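Betreff: Re: [robotik-liste] Vorführung bei Menwood im Juni

Hallo zusammen,

Serpil Keskin schrieb:
> Ich konnte leider nicht mitkommen. Kann jemand kurz
> berichten, wie die Vorführung war? Mich interessiert vor
> allem, wie der Arm mit dunklem, glänzendem Stein
> zurechtkommt. Und lohnt sich der zweite Termin?

Serpil, ich war bei der Gruppe am Vormittag dabei. Beginn war um 10 Uhr, wir waren acht Leute aus der Liste und dazu ein paar Gäste von Patari. Zuerst gab es eine kurze Einführung in die Steuerung, die bei Menwood intern Wibisono heisst. Danach ging es gleich an den Arbeitsplatz.

Der Arm greift kleine Teile und legt sie an anderer Stelle wieder ab. Die Kamera sitzt direkt am Handgelenk, das Bild lief auf einem Monitor mit. Von rund 70 Versuchen am Vormittag gingen die meisten gut. Schwierig wurde es bei flachen Teilen, dort musste zweimal von Hand nachgeholfen werden.

Zu deiner Frage: Gearbeitet wurde auf dunkelbraunem, poliertem Marmor mit vielen hellen Adern. Laut Menwood stören die Adern die Erkennung weniger als die Spiegelungen — deshalb wird die Beleuchtung noch umgebaut.
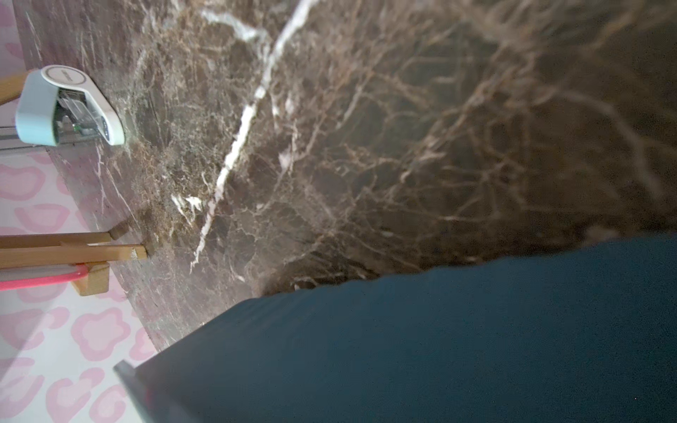
Den zweiten Termin würde ich empfehlen, wenn du selbst steuern willst. Dafür war bei uns kaum Zeit. Anmeldung wie gehabt über Mestow, bitte Kennwort 3026 angeben. Parkplätze gibt es hinter der Halle.

Gruss
Thaddäus Nägeli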